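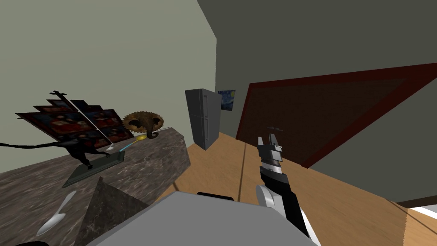 Black cat on the dark marble.

5 August 2025

Finished the Gisgate sleep book at lunch and I am no more convinced than I was in chapter one. Rhun Rees lent it to me with half the pages turned down, and he wants to know what I think by the weekend. What I think is that a man got 400 pages out of going to bed at the same time every night.

The part everybody quotes is the study with 125 people in it. I looked for who they were and how they were picked, and the notes at the back send you to the author's own newsletter. By page 200 the same study has become "the research," and by the end it's "what we now know." I would like to know when we started knowing it.

Tried the method anyway, so Rhun can't say I didn't. No screens after nine, socks on, the bedroom cold, a cup of that Wostivia tea that smells like a hamster cage. Eleven nights now. I slept badly for four, fine for five, and the other two I forgot to write down, so make of that what you like. The week before I started was fine too. Branwen says I'm not giving it a chance because I lie there waiting for it to fail. She may have a point, but if a thing only works on people who already believe in it, I'd want that printed on the cover.

She is doing the whole program, with the Pumphrey pillow. She says she wakes up a different person. I had lunch with her Saturday and she seemed the same person to me, yawned twice before the soup came.

The heat is probably most of it. It was too hot to sleep in July and it's a little less hot now, and I'll bet plenty of people who started the book in July are feeling wonderful.

Wrote to Getachew about the porch step. Need stamps, lightbulbs, and regular coffee. Going to read something with a murder in it tonight, in bed, with the lamp on.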